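ok so I finally did the thing I've been threatening to do since June and quit renting storage. 60 bucks a month to keep boxes I hadn't opened in years. thread, because I have feelings

the unit was at Salazar, out past the feed store. I got it when I moved in with my sister for "a couple of months" and then just kept paying. I added it all up last night and it came to 3,865 dollars with the late fees. I had to go lie down!

most of it was stuff I couldn't have named if you'd paid me. Two lamps with no shades, a fondue set (never used, still taped shut), every cable ever made, and all my notebooks from the year I thought I was going to be a pastry chef

my friend Flor Arboleda came over to help and she has one rule - if you can't say where it would live in your house, it goes. she's ruthless. I love her. I lost the fondue set in the first five minutes 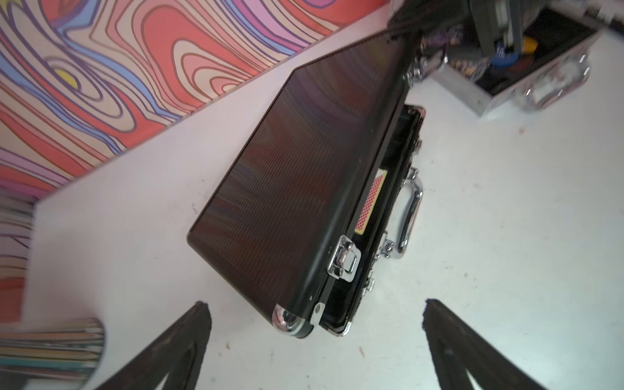

black case with the chrome latches, lid partway up. checked card tucked inside

anyway, selling. I put the lamps on Plerkik and got eleven messages asking "is this available" and then silence. Bisteo was way better, people there really do show up, and one lady drove over an hour for a bread machine and hugged me

total so far is 200 dollars, so only 3,665 to go before I break even lol

the notebooks I kept. I read one on the kitchen floor till midnight and there's a whole page where I'm furious about meringue. Beverley Hapeta, if you're reading this, you were right about the egg whites and I'm sorry I yelled

if you have a unit somewhere, go look at it this week. bring a snack and a friend who isn't sentimental. bring gloves too, my hands are wrecked

also does anyone want cables? I'm serious, I have a whole tote. free, you just have to come get them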